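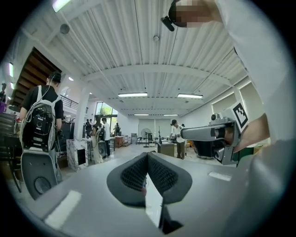

Renting the Tools of Demonstration: A View on the Ulex Service

Institutions that wish to teach robots by example have until recently had to build their own equipment. The Ulex service, offered by Kleinschmidt from its Oltunham office, proposes to end that practice. A subscriber receives hand-held grippers, backpacks for the recording electronics, printed markers and a day of instruction. The price is 2266 pounds a month for a set serving two operators. It is the opinion of this author that the service deserves support, though the present contract does not.

The case in its favour begins with the hardware. The gripper has two black fingers faced with a honeycomb-textured mesh, set in a plain grey body. A square black-and-white marker stands upright on top of the tool, with a small dark knob in front of it. The operator carries the electronics on the back and keeps the freedom to walk across a busy room. An arrangement of this kind suits shared halls, where work must go on among desks, chairs and other people.

Our own department took the service in June, after a shorter trial of the Ponidon kit. Ponidon is cheaper and its manual is better written. Its operators, however, were tied to a bench, and we recorded 40 usable demonstrations in the time that Ulex gave us 100. For a department with limited hours in the hall, that difference settled the question of equipment.

The contract is another matter. Kleinschmidt retains a copy of every recording for purposes of "service improvement", a phrase it does not define. The deposit of 900 pounds is returned only if the finger pads show no wear, although pads are made to be worn. Replacement pads are not sold separately. A public body should not sign such terms without amendment, and we were wrong to do so.

There is also the question of those who wear the equipment. The supplier gives no guidance on how long a backpack may be carried in one session. Subscribers are left to write their own rules, and some will write none. A short published limit, agreed with the people who do the work, would cost Kleinschmidt very little.

I would therefore advise departments to request the equipment and to return the contract with the clause on recordings struck out.

Nele Petersen
October 11, 2019

This site uses cookies. By continuing to browse you accept our cookie policy.

Contact | Copyright | Back to top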